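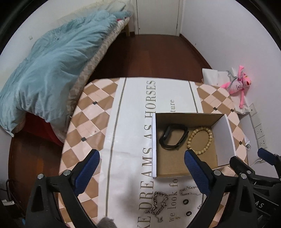

Jewelry and small stuff in one box, yes or no?
Forum: Home > Small Spaces

poppy_w
Posted June 9, 2024
I'm sorting out the bracelets and chains in my bedroom. No dresser, only a round table next to the bed. I have a flat cardboard box with a lid and so far the fitness band and the wooden bead bracelet are in it. Still to find a place for: one thick silver curb chain, one thin chain bracelet, two small black rings. Does it all go in the one box or do I need something with compartments?

vbalogh
One box is fine for that amount. Put the rings in something smaller first or they end up in a corner under the chain.

Kisby40
I disagree. Heavy chain and thin chain in the same box will tangle, and the thick one scratches the other. I had both in a shoebox lid for a year and had to cut a knot out of the thin one. Get a divided tray.

vbalogh
You don't need a tray. Fasten the clasp on the thin one and lay it flat.

Kisby40
Mine was fastened.

tadeusz.w
Small zip bags. One chain per bag, squeeze the air out, bags in the box. Silver stays brighter that way too. I would keep the fitness band out of it completely. You take it off to charge and put it back on, so it should sit near the outlet.

poppy_w
The outlets are low on the wall right by the table, so the band could stay on the table. I like the bag idea but I know I won't open a bag every morning.

K_Kerekes
Then put the thin chain in a bag and leave the thick one loose. Curb chain hardly tangles on its own. Wooden beads should stay out of plastic, in my opinion. Mine smelled musty after a summer in a bag.

tadeusz.w
Beads loose, agreed.

Kisby40
Still think a tray is less work. You can cut dividers from another box if you don't want to buy one.

poppy_w
OK, I'll try cardboard dividers this afternoon. Thick chain on one side, beads on the other, rings in a matchbox, thin one in a bag. Band stays out on the table.

vbalogh
Matchbox is good. Tape the bottom of it down.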